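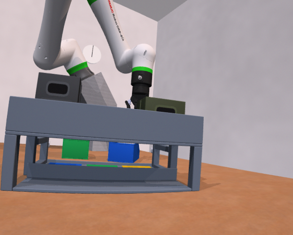
故障复现与安全验证工程师(协作机械臂取放单元)

招聘单位:Clistico 自动化系统部
工作地点:Clendlow 试验场
所属项目:Bhatia 料箱搬运单元整改项目
岗位性质:全职,固定期限合同,期满可转长期
计划到岗:一月
申请截止:12月2日(周四),以系统收到材料的时间为准

一、岗位背景

Bhatia 项目为料箱搬运单元,由协作机械臂、电动夹爪、固定工作台及上位调度软件组成,任务为抓取带手孔的料箱并在台面工位与下方存放位之间转移。夹爪由 Cistitz 控制器驱动,控制器与机械臂控制柜之间通过现场总线交换夹持状态、目标开度和故障字。

在试运行阶段,单元共执行 1,767 次搬运循环,其中 66 次出现夹持状态与实际不一致的记录,3 次造成料箱坠落。坠落均发生在保护性停止复位之后的第一个动作段。无人员受伤。单元目前已停止带载运行,现场仅允许空载低速调试,作业许可由安全负责岗位逐次签发。

初步调查的结论如下:

1. 保护性停止触发后,机械臂控制柜保持当前位姿,Cistitz 控制器保持夹持力输出,两者在停止期间均无异常。

2. 操作人员复位后,上位软件重新下发任务队列。队列中保留了停止前尚未确认的开度指令,该指令的时间戳未被校验。

3. 控制器收到过期指令后开始执行,同时状态字仍沿用上一周期的“已夹紧”。机械臂程序读取到“已夹紧”,判定条件满足,进入抬升段。

4. 从控制器开始执行过期指令到状态字刷新之间存在一段窗口。窗口长度受总线负载影响,现有日志的采样周期不足以准确测量。

以上四条能够解释坠落事件,但不能解释全部状态不一致记录。其余记录中,部分发生在正常循环内,没有伴随保护性停止;部分发生在手指已与手孔边缘接触、夹持尚未建立的阶段。两类记录是否同源,目前没有定论。

仿真环境的情况同样需要说明。项目在设计评审时使用仿真完成了节拍和可达性验证,未发现上述问题。事后复查确认,仿真模型中夹爪被简化为理想执行机构,指令与状态同步更新,没有通信延迟,也没有保护性停止的复位流程。评审报告中“取放流程已通过仿真验证”一句因此超出了模型所能支持的范围,该报告已撤回,待补充验证后重新发布。

本岗位为补充验证工作设立。

二、主要职责

(一)故障复现

1. 在仿真环境中建立带时序的夹爪模型,包括指令接收、执行、状态反馈三个环节,各环节延迟可独立设置。

2. 在模型中加入保护性停止、急停、断电恢复和通信中断四种中断情形,并实现各自的复位流程。复位流程以现场控制程序为准,与设计文档不一致时,记录差异并提交变更单。

3. 对已有的 444 份循环日志进行整理、对时和标注。日志来自机械臂控制柜、Cistitz 控制器和上位软件,三方时钟未同步,需要先确定对时方法并评估误差。

4. 依据标注结果设计复现用例。每个用例须写明初始位姿、载荷、中断触发点、复位方式、预期结果和判定依据。

5. 能够在仿真中稳定复现的,提交现场空载验证;不能复现的,写明已尝试的条件范围,保留为未关闭项。

(二)安全验证

1. 参与风险评估文件的修订,重点为复位后首个动作段、夹爪失去保持力以及人员在复位过程中进入台面附近区域三种工况。

2. 检查复位操作与重新启动操作是否分离。现有程序中两者由同一按钮的短按和长按区分,该设计已列入整改,改造方案需由本岗位给出验证计划。

3. 核对夹爪状态信号在安全功能中的使用方式。状态字为普通过程数据,不得作为安全相关判断的唯一依据。目前有一处联锁引用了该信号,须查清引用原因并提出替代方案。

4. 编制恢复带载运行的放行条件,并参与放行评审。本岗位对放行有否决权,否决意见以书面形式提出,写明对应的未满足条件。

(三)文档与移交

1. 维护故障台账。台账按事件登记,一事一条,不得合并登记,不得在原因未确定时填写“偶发”。

2. 编写仿真模型适用范围说明,逐项列出已建模、已简化和未建模的部分。今后引用仿真结果的报告均须附该说明。

3. 向运行和维护班组移交整改后的复位规程,并组织现场演练。

三、工作方式

常规工作在 Clendlow 试验场办公区进行,仿真与日志分析可部分远程。现场验证期间须到场,夜间不安排带电调试。

现场作业执行双人制,一人操作,一人在急停装置旁监护,监护人不得兼做记录。进入单元防护范围前须完成上锁挂牌。夹爪持有料箱时,任何人不得在料箱下方作业,包括取回落件和整理台下的存放箱。

现场验证按以下顺序推进:仿真复现、空载低速、空载额定速度、软质替代载荷、额定载荷。前一级未签字,不进入后一级。验证中出现用例之外的动作,立即停止,保存三方日志后再断电;断电会清除 Cistitz 控制器的循环缓冲区,试运行期间已有数份日志因此缺失。

本岗位向整改项目负责人汇报日常进度,安全意见直接提交安全负责岗位,不经项目进度会转达。

四、任职要求

必备条件:

1. 自动化、机械电子、控制工程、计算机或相近专业本科及以上学历。学历不符但有同等现场经验的,可以附工作成果说明申请。

2. 有工业机械臂或协作机械臂的编程和调试经历,能独立阅读他人编写的机器人程序及 PLC 程序。

3. 使用过至少一种机器人仿真工具,并能说明所用模型与实机之间的差异。仅做过路径规划或节拍演示的,请在材料中注明。

4. 能处理多来源时序日志,熟练使用 Python 或同类工具完成对时、清洗和统计。

5. 了解现场总线的周期通信机制,能够区分过程数据、诊断数据和安全数据。

6. 具备书面写作能力。本岗位的主要产出为用例、台账和报告,均以中文提交,接口文档需阅读英文。

优先条件:

1. 参与过事故或未遂事件的技术调查,并撰写过其中的原因分析部分。

2. 熟悉机械安全标准体系,了解工业机器人及协作应用相关标准中对保护性停止和复位的要求。

3. 有电动夹爪、真空吸具或其他末端执行器的控制器调试经验。

4. 做过硬件在环测试,尤其是将真实控制器接入仿真场景的测试。项目计划在整改中期将一台 Cistitz 控制器接入仿真,现阶段接口尚未开发。

不要求掌握机器学习或视觉抓取。单元中的料箱位置由定位件保证,整改范围不含视觉系统。

五、考核目标

入职后第一阶段,完成日志对时和标注规则,并对标注规则进行复核。复核方式为由另一名工程师独立标注抽取的日志,比较两份结果,不一致处逐条讨论并修订规则。

第二阶段,完成带时序的夹爪模型,并在仿真中复现全部坠落事件。复现的判定标准为:在日志所能支持的延迟范围内,出现与记录相同的指令与状态次序,且料箱在同一动作段失去夹持。仅通过人为设置超出范围的延迟得到的坠落不计为复现。

第三阶段,完成其余状态不一致记录的归类。允许存在未归类项,未归类项须给出后续数据采集建议。

第四阶段,提交放行条件及验证报告。该阶段没有固定的带载恢复日期,岗位考核与恢复日期不挂钩。

六、待遇与条件

薪资按公司工程序列定级,定级依据为面试结果和过往工作内容,录用前书面告知。现场验证期间另发驻场补贴。社会保险、带薪年假及年度体检按公司规定执行。

入职后由公司安排机械安全、上锁挂牌和机械臂操作培训,培训合格前不得单独进入试验区。个人防护用品由公司配发,安全鞋请在录用后提供尺码。

试验场设有食堂,高峰班次有通勤班车,非高峰时段需自行前往。异地入职者可申请过渡住宿。

七、申请材料

请提交以下材料,合并为一个 PDF 文件:

1. 简历,注明每个项目中本人承担的部分。

2. 一份技术报告或报告节选,内容为一次故障的分析过程。涉及保密的,可隐去单位和设备信息。原因最终未查明的报告同样接受。

3. 对下列问题的书面答复,篇幅不超过一页:某夹爪控制器在复位后报告“已夹紧”,现场料箱已倾斜。在不移动机械臂的前提下,应先采集哪些数据,采集顺序如何确定。

4. 可到岗时间,以及能否接受现场验证期间连续驻场。

材料通过 Clistico 招聘系统提交,岗位名称选择“故障复现与安全验证工程师”,项目栏填写“Bhatia 整改”。不接受纸质材料。材料不齐的,系统会自动退回,截止前可重新提交。

八、选拔流程

1. 材料筛选。由自动化系统部和安全负责岗位分别评阅,技术报告所占权重高于简历。

2. 上机测试。提供一段经过脱敏的三方日志和一个简化的仿真场景,要求找出时钟偏移,标出状态字与执行动作不一致的区间,并写出一个复现用例。可以使用自带的脚本,可以查阅资料。测试不设标准答案,评分依据为推理过程和对不确定部分的标注方式。

3. 面试。内容包括对上机测试结果的讨论、过往故障分析经历以及现场安全问答。面试人员中包括将与本岗位共同值守现场验证的工程师。

4. 现场参观。在 Clendlow 试验场进行,参观期间单元处于断电状态。请穿平底封闭式鞋,长发须束起。

5. 录用通知及定级说明。未录用者将收到书面答复,上机测试的评语可以申请查阅。

九、其他说明

1. 本岗位会接触尚未公开的故障记录,录用后需签署保密协议。协议不限制员工向主管机构报告安全问题。

2. 曾参与 Bhatia 单元原设计评审的内部人员可以申请,但不得承担本人所签署部分的复核工作。

3. Cistitz 控制器的固件修改由供应方完成,本岗位负责提出时序要求和验收用例,不负责固件开发。

4. 上位软件的队列校验补丁已经编写,尚未部署。补丁在接收端丢弃过期指令,未处理状态字沿用上一周期的问题,因此不能作为整改完成的依据。申请人如在面试中希望查看补丁的设计说明,请在提交材料时一并注明。

5. 岗位要求如有调整,以招聘系统中的最新版本为准。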